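**Fernix publishes good practice guide for recording household handling tasks with hand-held grippers**

*For release in January*

Fernix has published a good practice guide for teams that record people doing household jobs with hand-held grippers, so that the recordings can be used to train robot arms. The guide is called Vollska and is free to download. It covers how a session is set up, how the grippers are held and checked, what may be on the table, and what has to be written down afterwards.

The guide was drafted with two partners. Ollus builds training sets for kitchen robots, and Aryee runs recording sessions in homes. Both had their own house rules before the work began, and these differed on basic points such as when a recording should be thrown away. A drafting group compared the two sets of rules and tested the merged version over 3000 recorded tasks. Most were done at a dining table or kitchen worktop, and bowls and plates made up the largest share.

Dishes were chosen as the first task group because they are found in every home and cause a good deal of disagreement between labelling teams. A rim held between two fingers counts as a grip under the guide. A finger resting inside a bowl without a second point of contact is logged as a touch. When two grippers are used on the same dish, each has its own log entry, and the entries share one task number.
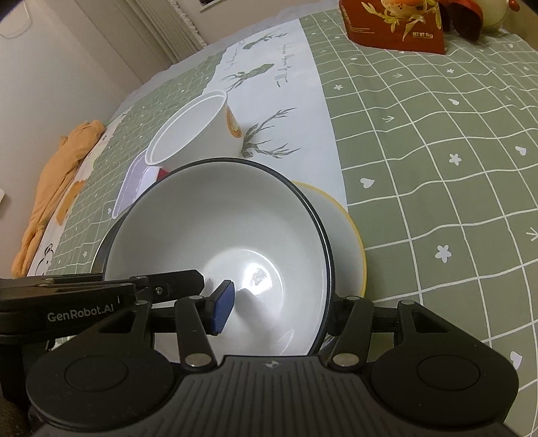
Aryee's recording staff were asked to comment on the draft, and one wrote back that the touch rule was the hardest to get used to, as people tend to log a grip as soon as the fingers are near the rim. The same reply asked for a longer settling-in period for new operators. Fernix has accepted this, and the published version allows four practice sessions before an operator's recordings are counted, up from three in the draft.

The guide contains 39 rules in four sections: the space, the equipment, the operator and the record. Each rule is marked "must" or "should". A team that wants to say it follows Vollska has to meet every "must" rule and give a written reason for any "should" rule it leaves out.

Rules on the space are deliberately light. Teams are told to leave ordinary household things where they are, including patterned cloths, food packets and soft toys, provided that nothing sharp, hot or breakable is within reach of the work. Papers showing names, addresses or bank details must be taken away before recording starts. The householder must agree in writing to the rooms that will be used, and may stop the session at any time.
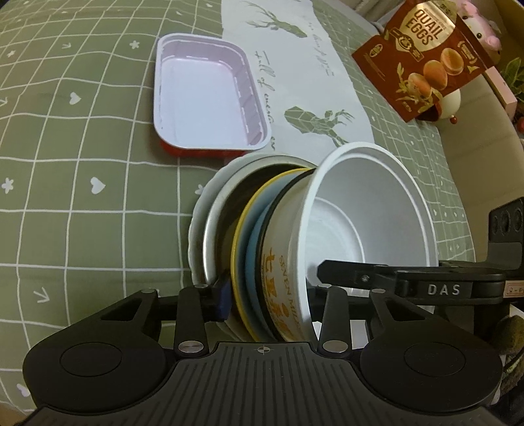 Equipment rules are stricter. Finger pads must be looked at before each session and replaced if they are torn or coming loose. The camera view has to be checked with the fingers fully open and fully closed. If a gripper is dropped, the session stops and both checks are done again – even if the gripper seems to be working normally.

Operators must take a break every 39 minutes. The drafting group discussed a round figure of 40, but the session software used by both partners closes a file at 39 minutes, and matching the two avoids a split recording.

For the record, teams must keep failed attempts as well as successful ones. A slipped plate or a missed rim is labelled as such and stays in the set. Deleting failures was common under one of the older sets of house rules, and Ollus has said it will relabel its own earlier material where the original files still exist.

The guide does not cover work with knives, glassware or heated pans. A second part dealing with these is being drafted. Nor does it set any standard for the robots that are later trained on the recordings, which remain subject to the safety rules of the country where they are used.

Comments on the first edition can be sent to Fernix through the form on the Vollska download page. Changes will be listed at the front of each new edition, with the old wording shown beside the new.

**Notes to editors**

Vollska, first edition, is available in English. Printed copies can be requested from the Fernix press office.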